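Reading the Timville books out of order

August 8, 2024
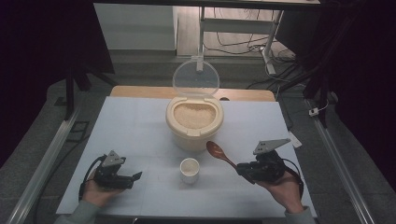
A reader wrote in last week to say I had the Timville series wrong, and that no sane person should start it with book four. Her point was that the sheriff's brother is already dead by then, so the whole first half of the series is spoiled for anybody who picks it up there. She also said the second book is the best one and I had skipped it completely in my spring list.

She's right about the second book. I hadn't read it when I made the list in May. I have now, so I want to go back over the series and correct a few things.

For those who don't follow western romance, the Timville books are set in a made-up ranching town in eastern Montana. There are six of them so far. Each one has its own couple and its own ending, and the publisher says on the back that they can be read in any order. I took that at face value. The library in Dridton had book four on the paperback rack and nothing else, so that's where I began.

Book four is the one with the large animal vet and the widower. It runs 11 chapters before the two of them have a real conversation, and I remember being annoyed by that. Reading it again after the first three, I think the slow start makes more sense. The widower has been in the background since page 15 of the first book, fixing fence and not talking, and readers who had waited three books for him probably didn't mind waiting a bit longer. I still think the branding chapter could lose a few pages.

Book two is about a farrier who comes home to sell her father's place and the banker's son who is supposed to handle the sale. I expected to dislike him. He is stiff and he lies to her early on, and the lie isn't a small one. But the author lets her stay mad for a believable length of time. In a lot of these books the hero says sorry in a barn and it's over by supper. In this one she makes him come back and say it again in front of her father, and her father doesn't help him at all.

The horses are good too. I grew up around horses and I get picky. The mare in book two has a bad hoof for most of the story and it heals at the speed a hoof heals. There is one place where somebody saddles up from the wrong side for no reason, and I let that go.

I listened to the third one on audio during the drive to Brilholm and back. The reader does a fine job with the women and gives every man over fifty the same voice, so I lost track of who was talking in the town meeting chapter. I would go with print for that one.

Some readers buy the collected edition of the first three. It's 997 pages and the type is small. I borrowed it for book one and my wrists got tired. The single paperbacks are easier to find used. I got mine from Hayashi Books, on the shelf by the register, and they had two copies of book five when I left.

My reader asked where I would tell a new person to start. I'd say book one if you have the patience, and book two if you don't. Book one spends a lot of time on the water rights business, and you can pick that up later from what people say about it. Book four is fine on its own if you don't mind knowing about the brother.

I've changed the spring list to put book two in and move book four down. The list is now at 113 titles, and a few near the bottom need to come off, mostly ones I put there years ago and can't remember well enough to defend.

I have book five on the nightstand. It's the one about the rodeo announcer. I'm two chapters in and the sheriff has already shown up twice.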